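**Shared storage room: move to part numbers or keep names on the bins?**

**emedina_stores**
Proposal for October. We drop free-text bin labels and go to a fixed code: aisle, shelf, position. The current list has 693 entries and 70 of them are duplicates under a different spelling. Wolex labels hold up fine at low temperature, so stock is not a problem. 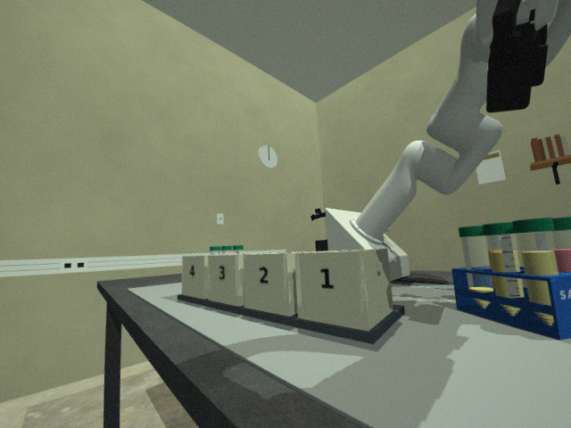 *Cukham Site Services — Stores and Purchasing*

The code goes on the shelf edge and on the bin. The item name stays in the spreadsheet only.

**tarn_h**
Disagree on the last point. If the name is only in the spreadsheet, people will open bins until they find the right one. Print both.

**emedina_stores**
Printing both is how we got the duplicates. Someone relabels the bin and the sheet never hears of it. 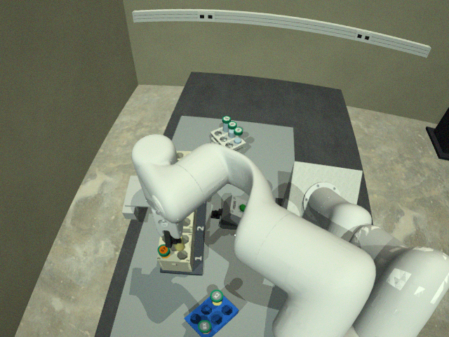 A code tied to the position can't drift that way. If the contents change, the sheet changes and the label stays where it is.

**pallet_jack9**
We did this at Hà with 1,000 positions. Codes worked. What failed was reusing a code after a shelf was removed — old orders pointed at the wrong item for months. Retire codes, don't recycle them.

**tarn_h**
Fair. I still want names on the top shelf, where you can't see into the bin.

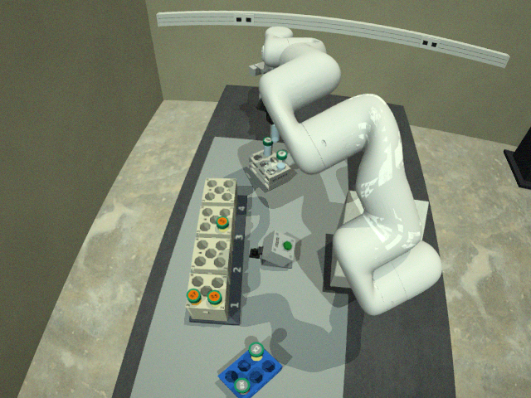

**Does the new code replace the Emport order number?**

The Emport number stays on purchase orders and gets its own column in the sheet. The shelf code is for location only.

**pallet_jack9**
Then keep it to 3 fields and no check digit. Nobody types these by hand.

**tarn_h**
I type them by hand.

**emedina_stores**
Check digit stays out for now. Names allowed on the top shelf, small print, under the code. Draft sheet goes up at 4 pm.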